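Jersey Laundry Day

Saturday is when I finally deal with the sports stuff. I have 43 jerseys and tees in the Dallbridge closet (yes, I know!) and the basketball ones always end up on top, so they go first. Everything gets spread out on the gray upholstery, well away from the good sheets.

Red first, and the Bulls 23 before anything else. I like to get the lettering flat before I fold, and I never put an iron near it.
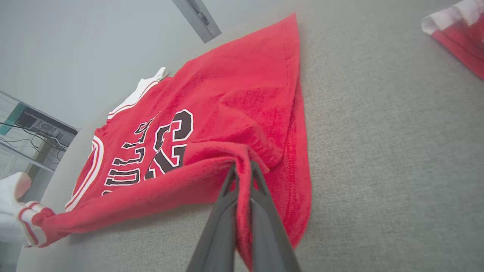

My friend Valbona Nedeljković folds hers in half lengthwise, arms in, then in thirds from the hem up. I've gone over to her way and it saves a ton of drawer space. Tank styles are the easy ones - no sleeves to argue with.

Shorts are another story. Red with white stripes looks so sharp on a hanger and so hopeless in a heap.
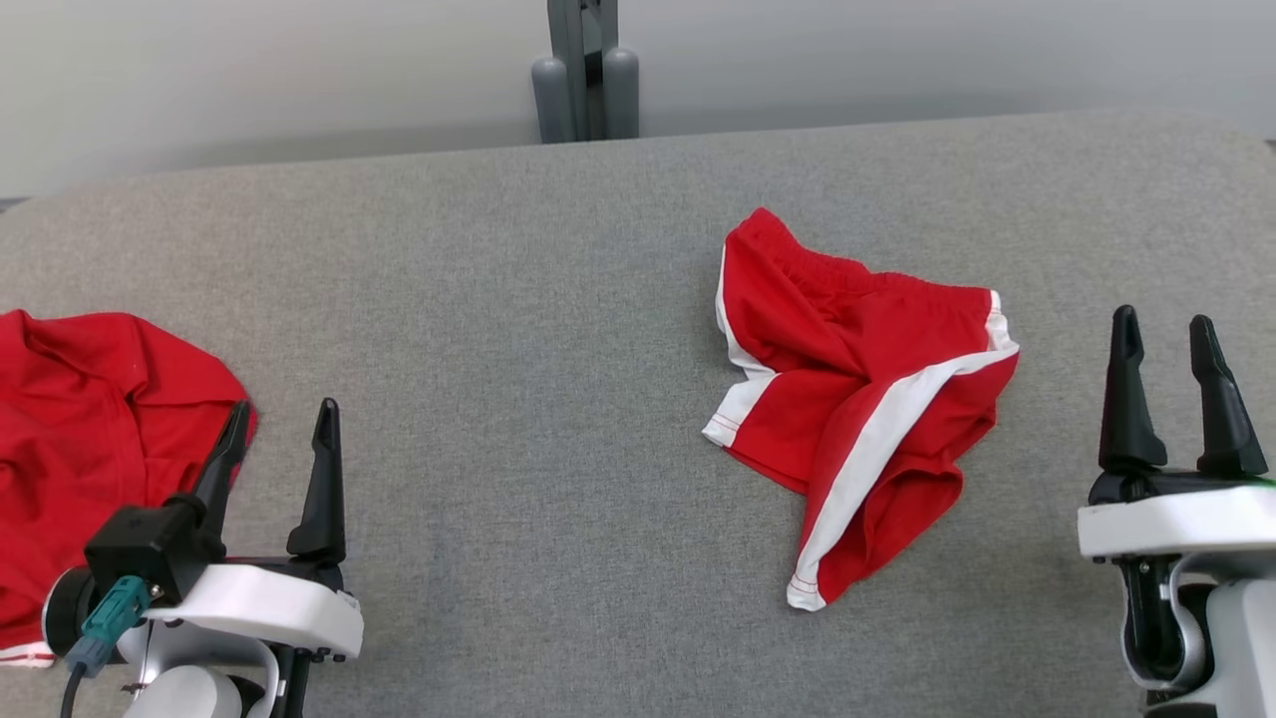
I lay one leg over the other, smooth the waistband with my palm and fold up twice. Takes me 3 tries on a bad day. The next batch is all yellow and green from the Sollham league, and I'll put those up in February once I find the missing socks.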